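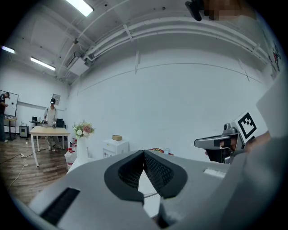
Notes from the Skesthorpe visit
Intro to Robotics, handout 6
Rodrigo Garrido

Okay, so these are my cleaned-up notes from our afternoon at the Skesel open house, for those of you who missed the bus and for those of you who came but spent the whole time talking (you know who you are, and I still like you). Read them next to the March handout on grasping. I've put things in the order I'd teach them, so don't expect it to match your memory of the day.

The main thing I wanted you to get out of the trip is how a person can teach a robot a hand skill with no robot arm in the room. You hold a gripper in each hand, you do the job yourself, and the recording becomes the training material. I've drawn this on the board for you 2 times now and got blank looks both times, and then you watched somebody do it across a desk and the whole row went "ohhh." Fine! That's what open houses are for.

Some things to write down properly.

Markers. The black-and-white square patterns on the grippers are called fiducial markers. A camera that knows the pattern and its printed size can work out where the marker is and which way it's turned. Put markers on several faces of a cube and you have a much better chance of seeing one whatever the wrist is doing. We'll do the math in the lab, and yes, it's the pinhole camera stuff from the start of the term coming back.

Two views. A camera on the gripper sees the fingers and whatever is near them really well, and has a poor idea of the rest of the room. A camera up at the head sees the desk and both hands but loses the fingertips behind things. You want both, and you want their clocks to agree. I asked our host how far apart the clocks can drift before a recording gets thrown out, and her answer was 70 milliseconds. Please remember that number when you're doing problem 2. 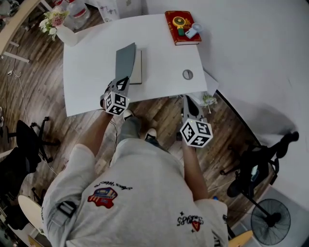
Fig. 2. One gripper over the desk and one just past its edge, seen from head height. Note the marker cubes and the long gray finger at the closed book.

Look at the book in Fig. 2 for a minute, because books are mean. A closed book lying flat gives a gripper almost nothing to get hold of. You can slide it to the desk edge and pinch what hangs over, or tip up one side and get a finger under it, or push it against something. I'd love for each of you to sketch one of these before next class, with arrows for the forces. Stick figures are fine, mine are terrible.

Finger pads. The pads we saw close up were black rubber with a fine diamond mesh on the inside. Texture and softness both change how the pad holds on, and we'll measure that ourselves with the Trusora force gauge once I get it back from the other section.

How much data? Somebody asked (great question, by the way). For a single desk task they like to start with 700 recordings, and they go up to 2000 if the objects vary a lot in shape. Bring that up when we get to the Ó Briain reading, since the second chapter argues for fewer recordings and more variety, and I'd like to hear you fight about it.

For next time:
Sketch of one way to pick up a flat book, with forces
Problems 1 and 2 from the March handout
A half page on which of the two camera views you'd keep if you could only have one

Hand them in on paper by 27 April 2026. My mailbox is the one with the dented door.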